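4. Setting up the play kitchen corner (Stalletmont room, under-threes)

Do this before 8. Takes one person if the boxes were put away properly.

1. Wipe table, both sides. Spray lives on the high shelf, lid ON.
2. Get out box 6 (soft food) and box 9 (pots, plates, utensils). Leave the rest shut.
3. Squeeze every soft toy along the seams. Stuffing showing – into the mending bag.
4. Check plastic for cracks and sharp edges. Cracked goes in the bin, not back in the box.
5. Lay out a bit of food and something to cook with. Dont empty the whole box.

Note: the Bodin washing bags hold 2 large soft toys each. Cool wash, no softener. Air dry only.

Caution: anything that fits through the choke tester stays out of this room. Goes to Derkville room, top cupboard. 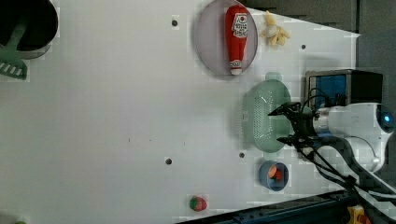

Yasuo Honda: we stopped putting soft food straight back in the box after washing, it needs a full night on the rack or the middle stays damp. Could that go in as a step?

Yes – added.

6. Washed soft toys: rack overnight, squeeze again in the morning, then box.
7. Sign the sheet by the door. Initials are fine, but ones we can raed.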